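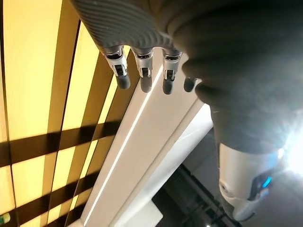
You can't fix a second act with people eating candy in front of you, one of the actors told me during a dinner break, and then she went back in and helped fix a second act with people eating candy in front of her. I've thought about that remark a lot while writing this section, because I think she was half right, and the half she was right about is missing from most of what I've read on preview performances.

Figure 1. Robotic hand with a ribbed gray sleeve and rounded dark gray fingertips, yellow backdrop.

4. Rewriting during previews

So, the setup. The play was Grito, a two-act drama with a small cast, and it had six previews at the Galtlow before opening night. The Galtlow seats 500, and it's in Damville, a town where a good share of the audience has seen the building's last ten shows and will happily compare yours to all of them (loudly, at intermission, next to the author). I sat in for every preview and for the rehearsals in between. I had the script on my lap and a pencil, and each morning I got the new pages at the same time the actors did.

I went in expecting the changes to follow the laughs. That's the usual story about previews, right? A line dies, the line gets cut. And for the first two performances that's pretty much what I saw. The landlord's long joke about the piano went after the first night, came back shorter for the second, and then went for good. The writer didn't seem to mourn it. But from the third preview on, the rewrites had very little to do with laughs at all. They went after places where the house got restless, and restless is much harder to mark down in a script than quiet or loud. I ended up drawing little wavy lines in the margin. By the last preview some of my pages looked like a kid's picture of the ocean.

The biggest single change was to the start of act two. In the rehearsal draft it opened with the two sisters already in mid-argument, and you were supposed to work out from the fight what had gone on between the acts. On paper I loved it! In the theater I could feel people leaning toward whoever they came with to ask what they'd missed. The writer, who was also directing, tried three fixes over three nights: a phone call, a letter, and finally just letting the younger sister walk in and take her coat off before anyone spoke. The coat won. It added hardly any time to the act, and the whispering stopped (or at least I stopped hearing it from row H).

Now, the actor's complaint. What she meant, when I asked her again later, was that a cast can't really test a scene they only learned that afternoon. They're busy remembering it. So when a new scene goes over badly, is the scene bad, or are five tired people just trying not to say yesterday's words? I don't have a clean way to pull those apart, and I don't think the production did either. The phone call version got exactly one performance, and it was shaky, and it was thrown out the next morning. Maybe it deserved better. I'd have liked to see it with a couple of days' rest in it.

There's also the question of who's sitting out there. Nair, the ticketing firm the Galtlow uses, sells previews at a lower price, and the seats go early to people who go to the theater a lot. The third preview, the one that led to the coat, had 300 people in, and the room felt very different from the full house on the last night. Regulars are patient with a slow opening and pretty hard on a sentimental ending. The opening-night crowd seemed to be the reverse, as far as I could tell from where I sat. If you tune a play to the first group, you may be tuning it away from the second, and I wish I'd thought to talk with audience members on their way out. I only talked to the company, and that's a real hole in what I'm offering here.

One more thing that surprised me was how much of the rewriting was put back. I compared the opening-night script with the rehearsal draft page by page, and a fair number of the cuts made early in the week had been quietly restored by the end of it, sometimes with a word or two moved around. The stage manager kept the dropped pages in a folder under her desk for exactly this purpose. When a writer directs their own play there's no second person to bargain with over a cut, so I'd guess it costs less to take one back. That's a guess, though, and I come back to it in the next section, where the play has a separate director and the folder is a lot thinner.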